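Why do we say "a dozen"? And other old ways of counting stuff

By Verena Lehner
7 Jul 2021

Eggs come in twelves. Pencils used to. Doughnuts, if you're lucky.
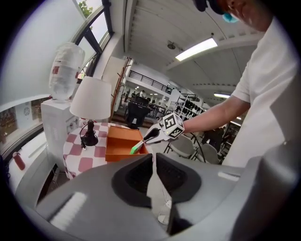 But why twelve? You've got ten fingers. So ten would be the easy one, right? Counting on fingers, ten and done.

Try this. Hold up one hand. Look at your four fingers, not the thumb. Each finger bends in places, and the bits between the bends make three parts. Four fingers, three parts each. Touch each part with your thumb and count as you go. Twelve! On one hand. Some people still count this way, and it leaves the other hand free for keeping track or holding your sandwich.

Twelve is also brilliant for sharing. Say you've got ten biscuits. Two people, fine, five each. Three people? Trouble. Four people? Crumbs everywhere. Now have twelve biscuits. Two people get six. Three people get four. Four people get three. Six people get two. No arguing, no knife.

That's why market sellers liked it. Half a dozen is six, a quarter is three. Easy to do in your head when theres a queue.

Big dozens

Twelve dozens make a gross. That's 144. Funny word, nothing to do with being disgusting. It comes from an old French word for big or thick. Shops still buy small things by the gross, buttons and so on.

Twelve gross is a great gross. You won't need that one much.

Then there's the baker's dozen, which is 13. Long ago in England there were strict rules about the weight of bread. Sell it too light and you could be in real trouble. So bakers are said to have popped in an extra loaf, just to be safe.

Scores

A score is twenty. Probably from cutting a notch, or "score", in a stick each time you got to twenty. Shepherds counting sheep, that sort of thing. Three score is sixty. You'll hear it in old books and speeches.

In French, eighty is "four twenties". Quatre-vingts. Same idea!

Time

Look at a clock. Twelve hours, then twelve again, 24 in a day. The ancient Egyptians split the day and the night into twelve parts each. Sixty minutes in an hour comes from the Babylonians, who loved sixty. Sixty is five twelves, so it shares out even better.

Have a go

Get 24 dried beans or buttons. How many ways can you share them into equal piles with none left over? Write them down. Then try it with 25. Much worse.

Getsemaní Meléndez, aged nine, wrote in to ask if there's a word for half a score. There is, it's ten. Sorry Getsemaní. But good question, keep them comming.

More to read
Why is February so short?
Who invented zero?
How long is a furlong?
What is a leap year for?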